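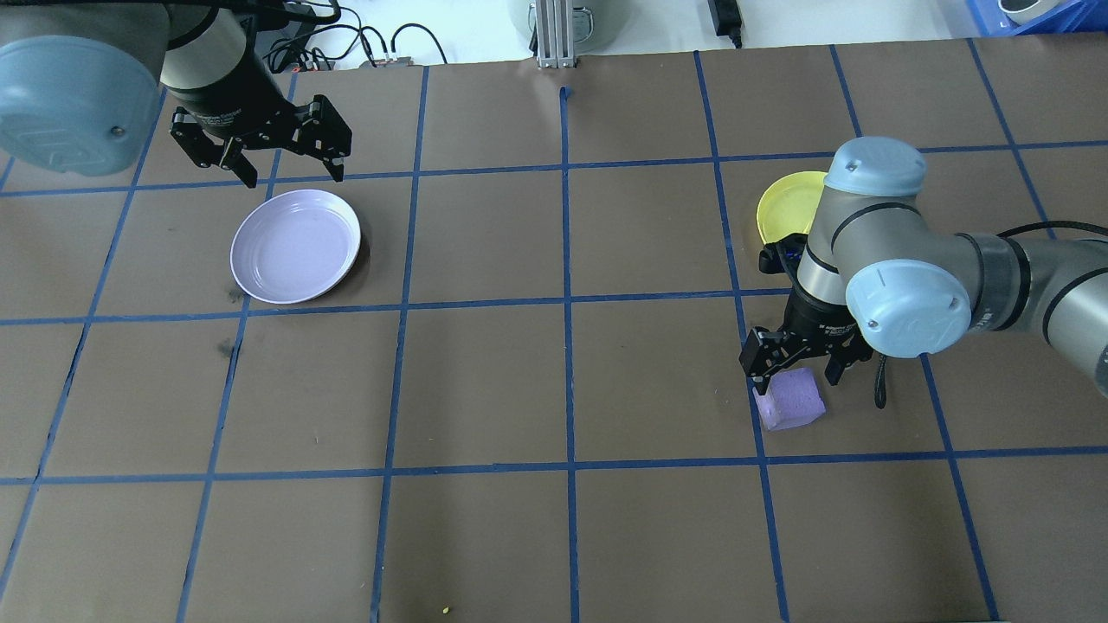
Questions fréquentes sur mes ateliers de cuisine à domicile

Vous venez cuisiner chez moi ou c'est moi qui viens chez vous ?
C'est moi qui me déplace, avec mes couteaux, mes épices et ma vieille cocotte ! Il me faut juste quatre feux, un four qui chauffe droit et un bout de plan de travail.

Combien de personnes maximum ?
Six. J'ai essayé à huit une fois, en janvier, et on a fini par éplucher les carottes dans le couloir. À six, tout le monde met la main à la pâte.

Qu'est-ce qu'on prépare ?
Trois menus au choix : le marocain (pastilla, salade de courgettes), le libanais et celui que j'appelle « fond de placard », mon préféré. Les recettes de pastilla me viennent de Mostafa Kettani, qui m'a tout appris sur les feuilles de brick – merci à lui. Je peux faire végétarien, dites-le-moi à la réservation.

Qui achète les ingrédients ?
Moi, la veille, à l'épicerie El Khatib. C'est compris dans le prix, sauf le vin.

C'est combien ?
271 euros pour le groupe, 313 si vous habitez à plus de 30 km de chez moi (l'essence, hélas).

Et si je dois annuler ?
Jusqu'à trois jours avant, je vous rembourse tout. Après, je garde l'acompte, mais on peut reporter – je suis plutôt arrangeante.

Les enfants peuvent participer ?
Oui, à partir de sept ans, avec un adulte à côté. Ils adorent rouler les cigares au fromage !

Je peux offrir un atelier ?
Bien sûr, écrivez-moi par le formulaire et je vous envoie un bon valable un an.

Nesma Shehata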